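Last revised in July. These answers cover the Stona freestanding garment rack and the Omik wall rail, both supplied by Trenari. For the Mac Suibhne ceiling airer, use the separate sheet packed with the pulleys.

## Load and placement

**What is the maximum load on the Stona rod?**

Twelve kilograms, evenly distributed. The figure applies to the rod only. Shoes and boxes on the base are additional and improve stability.

**How far from a wall should the rack stand?**

Allow 100 mm behind the rod for airflow. Adult hangers project further than this on either side of the rod, so the practical clearance is usually greater.

**Can it stand near a heater?**

Keep it at least 600 mm from any radiant heater and out of the direct path of a fan heater. Prolonged dry heat opens the joints — retightening will not close a split in the timber.

## Hangers and garments

**Which hangers fit?**

Any hook with an internal opening wider than the rod. Plastic and wire hangers both fit. Clip hangers made for flat metal rails generally do not. Children's hangers may be mixed with adult sizes on the same rod.

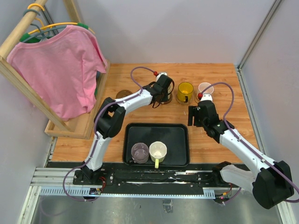

One customer, Aldgate, wrote to say that cotton T-shirts hung damp on the rack came out with points at the shoulders, and asked if a thicker hanger would cure it. It will help. The more common cause is a hanger wider than the shoulder seam, which stretches the sleeve head as the fabric dries. Choose a hanger that ends just inside the seam. Heavy knits should be dried flat regardless of hanger.

**Will colour transfer from the timber to wet clothes?**

The standard finish is a clear water-based lacquer and contains no dye. If the lacquer has worn through, tannin can mark pale fabrics. Sand lightly and recoat before hanging anything damp.

## Assembly and parts

**The rod rotates when I slide a hanger. Is this a fault?**

No. Slight rotation is normal in the first weeks. Tighten both end bolts by a quarter turn. Do not use glue, as the rod then can't be replaced.

**Can the rod be shortened?**

Yes. The supplied length is 742 mm. Cut from one end only, redrill the pilot hole to the original depth and seal the cut grain. Shortening the rod voids the warranty on that part.

**How often should the bolts be checked?**

After about 2 months of use, then yearly. Check again whenever the rack is moved between rooms.

**Are Omik brackets compatible with the Stona rod?**

No. The Omik socket is a smaller diameter. Sanding the rod down to fit reduces its rated load and is not recommended.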